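Chapter 4
Kits That Handle Awkward Things

If you have worked through the first three chapters, you can already drive a single arm from one fixed point to another and close a gripper on a block. Blocks are kind. They have flat sides, they weigh the same every time, and they don't mind being squeezed. Now we get to the fun part!

This chapter is about bench kits sold for teaching two-armed work, and we will spend most of it with one of them, the Luvska pair from Brelel. I have taught with it for three terms and I still look forward to unpacking it. You get two arms, two sets of flat-faced fingers, a wrist camera for each arm and a thick ring binder of exercises by Thaddeus Greenberg, who has a real gift for choosing objects that misbehave. His fourth exercise is flower arranging, and it is the one my students talk about years later.

Flowers are a marvellous test. A rose stem is long and thin, its leaves stick out where the software doesn't expect them, and the head bruises if you so much as look at it wrongly. A cane is stiff but uneven, so two flat pads touch it in only a few places and it can swing like a compass needle. Put both on the same bench and every weakness in a grip shows up within minutes.

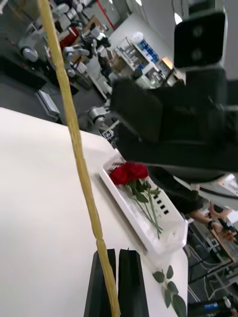 Chapter 4 | Page 50

Look at the long stick between the two black fingers, and at the small joint partway down it. A joint like that matters a good deal. Grip just above one and the stick has something to catch against if it slips; grip right on it and the pads may rock. The red roses lie in a shallow white tray with raised rims, which sets a second problem, because fingers coming in low have to clear the rim before they can get near a stem.

The Luvska is not the only kit worth your time. The Gullent set costs less and its software is friendlier to beginners, though its fingers are rather wide for stems. The Tavares kit has lovely soft pads and a dreadful manual. We compare all three in Section 4.6, using a log of 3,000 grasps made by my own classes, with the failures left in – they are the best bit.

Before you start, you should be able to:

set a grip force and explain what it does
read a position from a wrist camera
stop both arms at once without looking for the button

4.1 Where to hold a long, thin thing

Pick up a pencil by its very end and hold it level. Now move your fingers to the middle and do it again. Your hand has just met the subject of this section, and there are 17 short exercises on it to come. Keep the pencil, as you will need it for the first one.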